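Home | Guides | Set-up | Recording | Support

Stirnard Collection Suite: User Manual
Section 3. Recording examples in the simulator
Updated July — Trendora Documentation Office
3 comments | 134 shares

This section applies to operators who gather examples for the Hou learning module using the simulated block task. The magenta block must be visible to the camera when recording begins.
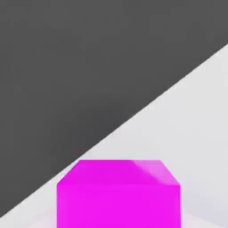
3.1 Before recording

1. Start the Grorken simulator and wait until the status line reads Ready.
2. Open the task list and select Block, Single.
3. Check the camera view. The block may extend past the lower edge of the view, but its top face should be in sight.
4. Enter an operator code. Examples saved without a code cannot be assigned to a set later.

Note: Changes in shade on the block or the surface beside it are acceptable. Do not adjust the lighting between examples in the same set.

3.2 Recording a set

5. Press Record. The counter shows the number of the current example.
6. Carry out the task at a steady pace using the hand controller.
7. Press Stop when the task is complete, then choose Keep or Discard.
8. Press Reset and wait for the block to be placed again.
9. Repeat steps 5 to 8 until the set contains 100 kept examples.

Caution: Do not press Reset while the counter is flashing. The file is still being written — an interruption will damage the current example and may damage the one before it.

3.3 Checking and sending

10. Open the review window and play back the first 3 examples at normal speed.
11. Mark any example in which the controller lost its connection. Marked examples are kept on disk but are not used for learning.
12. Select Send to Hou. A full store holds 1,683 examples; further sets are refused until older ones have been moved to the archive.

Note: A failed attempt at the task may be kept if it is labelled Failed before sending. Unlabelled failures should be discarded.

Previous: Section 2, Hand controller | Next: Section 4, Archive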